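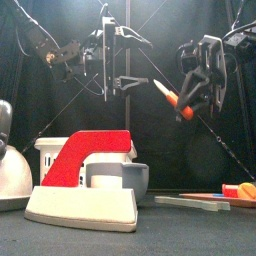 Our project started with a simple question: when a bin of pretend-play toys gets dumped out, what is the best way to put it all away again? We picked toys that copy things from around the house, partly because every one of us had grown up with a set like that and partly because they are awkward to store. A wooden block goes next to another wooden block and that is the end of it. A toy iron, with a cream-white base and a red handle that arches up and then runs along over the top, takes up far more room than you would guess, and it doesn't want to sit flat against anything. Put it near a small white plastic basket and a gray bowl with a flat rim and you already have three shapes that refuse to get along. The slots in the side of the basket gave us a lot to talk about too, as you will read further on.

Where the idea came from

The class was asked to choose an everyday chore and study it closely for one term. Other groups took dishwashing, folding shirts and packing a school lunch. We had first wanted to do a whole kitchen, but our instructor kindly pointed out that a whole kitchen is a very large subject, and we went home and thought about it and came back with toys. I am glad we did! The toy version of a household has most of the same problems as the real one (handles, lids, things that roll) and it all fits on one table.

We also had a good reason close at hand. The Tondmont play center, which is a short walk from our building, has a toy library where families can borrow a bin for two weeks. Their list had 2,689 toys on it when we began, and the people at the desk told us the pretend household bins come back in the worst order of any they lend. Pieces go home in the wrong bin, or they come back jammed in so tightly that the lid won't close. We asked if we could help, and they were very generous with their time and with their shelves.

What we used

We worked with 195 toys from the household section. These included play food, bowls, cups, small baskets, irons, a few pretend appliances and a great many things that none of us could name with confidence. The bins were the ordinary kind the center already owned, and we agreed early on that we wouldn't ask them to buy new ones. Our spending limit was $355 for the term, and most of that went to labels, a roll of felt and some dividers from the Endia hardware store.

For the layout plans we used a free drawing program called Jeseck. It took us longer to learn than we had hoped, and two of our first drawings were lost. After that we drew everything on paper first and copied it in at the end of the day, which I would recommend to any group coming after us.

How we did it

Each toy was looked at by two of us and given a short card. The card said how tall the toy was, whether it could hold other things, whether it could go inside something else, and whether it would roll on a level table. Then we tried different packing orders and wrote down which ones let the lid close without pushing.

We tried three main ways of sorting. The first was by color, which children liked very much and which looked lovely on the shelf. The second was by room, so that kitchen things went together and laundry things went together. The third was by shape, with anything hollow going in first, open side up, and the smaller pieces placed inside it.

What we found

Sorting by shape saved the most room, and it wasn't close. A bowl or a basket that goes in empty is wasting its own middle, and once we started filling those middles the bins became much easier to close. Long thin pieces, such as play carrots and markers, did best standing up along the wall of the bin. We did learn to keep the very thin ones away from slotted baskets, where they slip partway through and catch, and then the whole basket comes up when a child pulls on one piece.

Irons were our hardest toy from start to finish. The handle is just the right shape to hook over a neighbor, and a hooked neighbor comes along for the ride when the iron is lifted out. We ended up packing irons last, on top, handle toward the front. Children reach for the handle first anyway, so they were happy with this.

Sorting by room was easier to explain to families, though, and we had some long and friendly arguments about that. In the end we made a mixed plan. The bin is chosen by room and the order inside it is chosen by shape. The label on the lid shows the order in four small drawings with very few words.

Thanks and next steps

The toy library plans to try our labels on its household bins in September, and the Chukwu Family Fund has offered 2,000 printed lid cards for the whole collection. Our report was handed in on June 20, 2020, with the cards, the drawings and the packing notes in a separate folder. We would still like to try the same plan with the dollhouse furniture, which has its own troubles, mostly to do with chair legs.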